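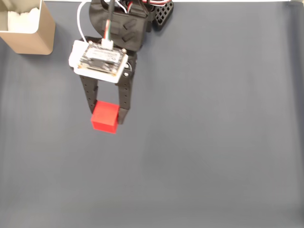
The two-finger gripper with the red cube, Gokonthorpe bench.

Hello all -- quick update for May. We've now run the Plodier and Hermans grippers through the same pick-up test, 40 goes each. The Plodier dropped the cube 3 times, the Hermans 11, mostly when it came in at a slant. I'd like to stick with the Plodier, though its wiring needs tidying before we do longer runs. Ibsa Lencho has nearly finished the Ornosov controller swap and reckons it needs another two weeks. Spending is almost on plan -- I'll send the receipts separately.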